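just moved into the new place in Colville and I have become a person with floor opinions lol

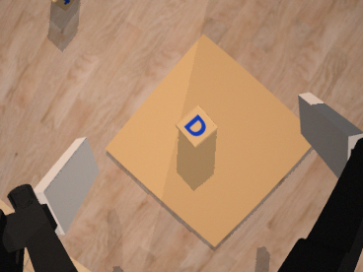
pale planks, running on the diagonal (a render)

1/ I want light boards everywhere. Beige, tan, a little pink in the mix, knots and all!

2/ the quote from Mesavis came in at $1461 for the bedroom. The other shop said $1319 but they charge extra to haul away the old carpet, so... basically a tie?

3/ also learned that going diagonal means more cuts and more waste. My room is 195 square feet and I'm still tempted

4/ pulled up a corner of the carpet last night and found older, uglier carpet. Green!

5/ if you've lived with pale floors and a shedding dog, please tell me everything. Samples get here in June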